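The new signing says all the right things

Every club has a version of this interview. A player arrives, gets sat in front of a board with the sponsors on it, and is asked why he came. He says the coach was a big factor. He says he has heard great things about the supporters. He says one particular teammate, usually the best one or the best paid one, was a large part of the decision. Then he holds the shirt up and we all go home feeling chosen.

Ours was Lauri Hämäläinen, who has signed for Ojala after four seasons with Clidberg. If you follow our league you will know him as the defenceman who clears the front of the net by leaning on people until they lose interest. I like him as a player. I liked him even when he was leaning on ours. But I have now read the club's interview with him more often than is healthy, and I don't believe very much of it.

"When I heard Ville Kemppainen was in goal here, that made it simple," he told the website. "You want to play in front of somebody like that."

Do you? Kemppainen is our goalkeeper and I would lend him my car, but he missed most of last winter with his hip and came back looking like a man getting out of a bath. From January onwards he was beaten on his glove side so often that opponents stopped bothering to shoot anywhere else. I am sure Hämäläinen respects him. I am less sure that he sat at his kitchen table with two contracts in front of him and picked the one with the sore goalkeeper.

What he may have noticed is that our contract is for longer. Clidberg, according to the local paper, wanted to keep him on a one-year deal. We gave him three. I don't blame him for a second. A defenceman past thirty who is offered three years should sign before the ink dries on the offer, and he should say whatever the press officer would like him to say about the goalkeeper. I only wish we didn't have to print it as if it were news.

I watched the whole unveiling on my phone, in the spare room, when I was supposed to be changing the bed for my niece. It went on for longer than the job did. There was a part where the chairman talked about "our journey" and I put the phone face down on the windowsill until he had finished.
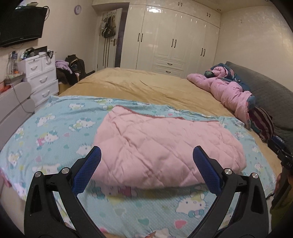 What the numbers say, such as they are

My friend Marjatta Harju keeps her own records from the stands and trusts nobody else's. She has Hämäläinen down for 164 blocked shots last season, and she says this as a warning. Her argument is that a man who blocks that many shots is spending a great deal of time in his own end, watching other people have the puck. I think she is being a bit hard on him, given who he was playing with at Clidberg. But she has a point that the club's website did not make, and the website had plenty of room.

He scored six goals, four of them on the power play. We already have two defencemen who want to be on the power play and one who thinks he is. So either Hämäläinen takes somebody's place, and there is sulking, or he doesn't, and we have bought two goals a year and a lot of bruises. I would take the bruises. I just want somebody at the club to say out loud which of those we have paid for.

The coach, Leena Laaksonen, was asked about this and answered that competition for places is healthy. It might be. I have heard it said by coaches of good teams and by coaches who were gone by Christmas, in the same tone of voice. To be fair to her, she did say one interesting thing, which was that she wants the defence to stand further up the ice next season. She said it near the end and no one followed it up. If it's true it matters far more than who is friends with the goalkeeper, and it makes Hämäläinen an odd choice, as he has never in his life been accused of being quick on the turn.

Sillus, again

The other name that was supposed to be coming was Iida Kuusisto, as goalkeeping coach. She did very good work at Sillus, where she took two keepers no one wanted and made one of them the best in the division. The rumour had her here by midsummer. It is June 24, 2023 as I write this, and there has been no sign of her. The club says it "does not comment on speculation", a policy it dropped quite happily when the speculation was about Hämäläinen.

If I had one bit of money to spend I would have spent it on her. A good goalkeeping coach costs less than a defenceman and doesn't pull a muscle in training. Kemppainen's trouble last season didn't look to me like a fitness problem by the end. He was dropping to the ice too early and guessing, and you could see it from row nine, where I sit, with a pillar in the way. Put a better defenceman in front of him and he will still be guessing, with a larger back blocking his view.

A reader wrote in after my last post to say that I am never pleased about anything. I was pleased about the new glass behind the goals. I was pleased when they moved the queue for the coffee. I was very pleased with the away win at Plerar and wrote so at length, and I believe the same reader told me I was getting carried away.

I'll be there for the first friendly and I will clap Hämäläinen when his name is read out. He has come a long way to live in a town where the main road has been dug up for two years, and he deserves a decent welcome. If he has a good autumn I will say so on this page. If the team really does defend higher up and he keeps pace with it, Marjatta has promised to buy the pies, and I intend to hold her to that, with mustard.

Season tickets have gone up again, by the way. The letter says it reflects our ambition. Mine is in the drawer with last year's letter, which said the same thing, and I have until the end of next month to decide whether to move away from the pillar.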